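November - Notebook entry 3317
Recorded by Su-bin Ki

Teleoperation session, garage environment, simulated. Operator: Theerawat Boonchu. Task: two-handed tray carry.

Eight demonstrations were recorded and six retained. The two rejected runs showed the left gripper closing late, so the tray tilted at pickup. Bình Quan asked that rejected runs be kept in a separate folder - this has been done.

The operator reported that turning toward the car remains awkward with both hands engaged. Start pose 7 will be used until the hand controllers are recalibrated.
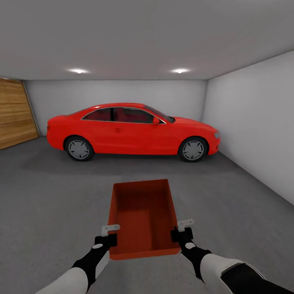 Tray held level by both grippers, red coupe ahead.

Next: repeat with Vichien Chaimongkol operating.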